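Ce site utilise des cookies pour mesurer son audience. En poursuivant votre navigation, vous acceptez leur dépôt.

Séisme de Lashari : l'alimentation en eau rétablie dans six secteurs

Mis à jour le 28 mai 2018

La distribution d'eau potable a repris dans six secteurs de Lashari, après la rupture de la conduite principale de 300 mm provoquée par le séisme. La pression reste limitée à 60 % de sa valeur nominale, le temps d'achever la purge des antennes secondaires.

Le bureau d'études Pilex, chargé du diagnostic des bâtiments, a classé 88 logements en catégorie orange : accès autorisé de jour, occupation nocturne interdite. Les fissures relevées concernent surtout les cloisons et les allèges. Dans les cuisines, les occupants doivent laisser le robinet de gaz fermé jusqu'au contrôle d'étanchéité.
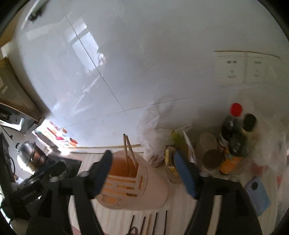

Reprise des inspections

Les équipes de Sebastian Zamfir, ingénieur structure chez Pilex, interviendront ensuite dans le quartier de Stemero, où le sol alluvionnaire a amplifié les secousses. Les immeubles à rez-de-chaussée ouvert seront examinés en premier.

« Le classement peut évoluer en cas de réplique », précise Kumiko Kaneko, responsable de la cellule sismique. Les demandes de contre-visite sont à déposer par écrit au service technique municipal avant la fin du mois de mai.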